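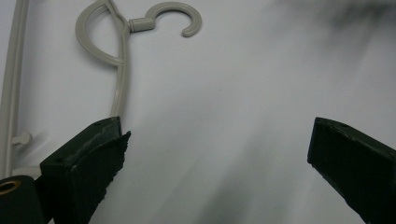
Reading time: 1 min

Evaluation of the Jonik Hand-Held Gripper Kit
Student Project Report, Ridgeway Technical Program

1. Purpose

The project group was asked to assess whether the Jonik kit, supplied by Jadari, is suitable for recording household handling tasks in the second-year automation course. The kit is sold as a hand-held tool with two fingers, replaceable grip pads and a camera mount. The order came to 1879 dollars, including shipping to the Prostside campus.

2. Method

Work was carried out over 3 weeks on a white work surface. Thin plastic items were chosen first, among them a light grey clothes hanger, as the supplier's own material deals mainly with boxes and bottles. Each session was limited to 60 minutes. In total the group saved 2293 short recordings.

3. Findings

The fingers gave a firm hold on the hanger's stem when approached from the side. Approaches toward the hook were less reliable – the curve tended to turn the hanger before the jaws had closed. The dark green finger bodies now show scuffs and small light specks, and the edges of the grip pads have become ragged. Jadari sells pads only as a full set with the fingers, which the group considers a weakness of the offer.

4. Recommendation

The kit is recommended for course use, provided that one spare finger set is ordered with each unit. The supplier's printed setup guide should be replaced with the Ridgeway version – see Appendix B.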